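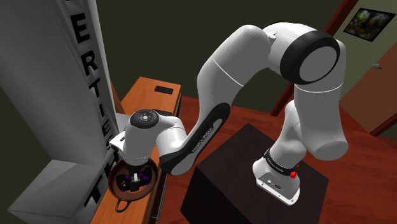
Does playing on a school esports team make a student better at school?

We don't know, and most of the people who say they know are reading more out of the numbers than the numbers hold.

Notes for Unit 4: Reading the Case for School Esports
Instructor: Shanti Rathore

Please read these before the discussion section. They cover the lecture and a few points I skipped when we ran out of time. The Armont packet is on the course page. Bring a marked-up copy.

1. What counts as esports

The word gets used for three separate things, and arguments go wrong when a speaker slides from one to another. It can mean organized competition between teams, with a schedule, a roster and a coach. It can mean the after-school club where kids play what they like. It can also mean a degree program or class in the business and technology around games: event production, broadcasting, marketing, design.

When a district says it "has esports," ask which. A club that meets in the library after school costs very little. A varsity team with its own room costs a good deal more. A degree program is a different animal, and a college can run one without fielding a team at all. A brochure that cites club sign-ups to prove there is demand for a degree has changed the subject on you.

Game development is a fourth thing. Making games is software and art work. Playing them well has about as much to do with it as driving fast has to do with building engines. Some students cross over. I have yet to see a count of how many that I would trust.

2. The attendance claim

The claim you will meet most often is that esports players have better attendance and grades than their classmates. The Armont packet makes it on the second page, with a bar chart.

Look at how the group was formed. Armont, like most leagues, has an eligibility rule: fail a class or miss too many days and you sit out. So the students still on the roster in spring are the ones who kept up their grades and came to school. Comparing them with everybody else and crediting the team is circular. The rule did the sorting.

Now, the rule might also push a few students to work harder. That is a fair idea and it could be tested. You would want the same students' records from before they joined, and you would want to keep the ones who dropped out in the count. The packet has neither. Traditional sports programs have leaned on the same weak comparison for decades, by the way, and got away with it because everyone liked the answer.

A second problem is who joins in the first place. A student who signs up for anything, stays late and gets a form signed by a parent is already different from one who goes home at the bell. Chess club would look good on that chart too.

3. "Kids who don't do anything else"

The usual line is that esports reaches students who take part in no other activity. If true, this is the best argument there is for the clubs, and I take it more seriously than the rest.

Check how the question was put, though. The Manonach survey had 1,562 responses, which sounds solid. The question on the form was "Is esports your main school activity?" A student who plays trombone and also plays on the team could answer yes. So could a student who ran cross-country in the fall and filled out the form in the spring. The write-up then reports the yes answers as students "not otherwise involved." Those are different groups, and the second may be much smaller than the first.

The survey also went out through the coaches. Think about who hands a form to whom, and which students are in the room that afternoon to get one.

I asked a version of this question in class and several of you said that for you it really was the only thing. I believe you. Your experience tells us such students exist. It can't tell us how common they are.

4. Scholarships

Be careful with totals. A headline figure for scholarship money across all colleges says nothing about what one player gets. The sample award letter in the packet is for $2,000 a year, from a private college with a sticker price many times that. Set it against the merit aid the same college hands to most of the students it admits and you may find the esports award has replaced part of it, leaving the family paying what they would have paid anyway.

Questions to put to any award letter:

Is it on top of other aid, or does it take the place of some?
Is it renewed each year, and who decides?
What happens if the college drops the game you play?
What happens if the coach leaves?
How many hours of practice does it ask for? Divide.

That last one tends to quiet the room. Work it out at 200 hours of practice and review in a year and the $2,000 comes to $10 an hour, before travel. Plenty of teams ask for more hours than that. The student may still want to do it, for the fun of it or for the teammates, and those are perfectly good reasons. They just aren't financial ones.

5. The job market argument

Supporters like to say that the games industry is huge and so the training must lead to work. Revenue isn't jobs. A company can sell a great deal with a small staff, and a growing share of the money comes from purchases inside games that were built years ago. When a program quotes industry revenue at you, ask for its own graduates: how many finished, how many work in the field, and what the program counts as "in the field." I have seen a list that counted retail.

Pathak College, our case study for this unit, does better than most. It publishes the job titles of its graduates, and you can see that the majority work in event production, video and general marketing. Decent jobs, many of them. The open question is whether those students needed a degree with esports in its name, or whether the existing communications degree would have carried them to the same desks. Pathak's own answer is that the name brings in students who wouldn't otherwise apply. That is an argument about recruiting. Keep it apart from the argument about learning.

6. Who owns the game

No company owns basketball. A school can buy a ball, paint a line and play forever. Every esports title belongs to a publisher, which can change the rules in a patch, raise the fee, limit tournaments or shut the servers down. A district that builds a program around one title has tied itself to a vendor.

The case in the packet is Ernow, the league platform our sample district signed with. Read the contract closely. The first year is free. The price after that is "to be set by mutual agreement," the match records stay with the platform, and the district has to give notice in September if it wants out the following school year — before it has seen most of a season. I don't think this makes the contract a scandal. It is an ordinary software contract, and it should be read with the ordinary suspicion.

7. What skepticism doesn't mean here

Some of you wrote in your response papers that I am against the clubs. I'm not. I would sign off on a cheap club with a decent adult in the room tomorrow, on the simple grounds that students like it. Schools do many things on those grounds and we don't ask the yearbook to raise test scores.

My complaint is with the borrowed reasons. When a program has to promise attendance, scholarships, careers and teamwork to get its funding, it will be judged on all of them, and some won't hold up. The teamwork claim may be the weakest. Coaches report that players communicate better by the end of a season, and coaches are the people grading their own work.

The critics get no free pass either. The claim that school teams cause more total screen time has the same hole in it as the attendance claim. Students who join already play a lot. You would need to know whether the hours went up, went down or just moved from the bedroom to the school.

For section

Pick one claim from the Armont packet. In a page, say who was counted, who was left out, who did the counting, and what you would need to see to believe it. No more than 8 sentences of background; I know the background. If you pick the attendance chart, go past what is in these notes.

Late papers lose a grade step. The reading for Unit 5 will be posted once the library clears the scan.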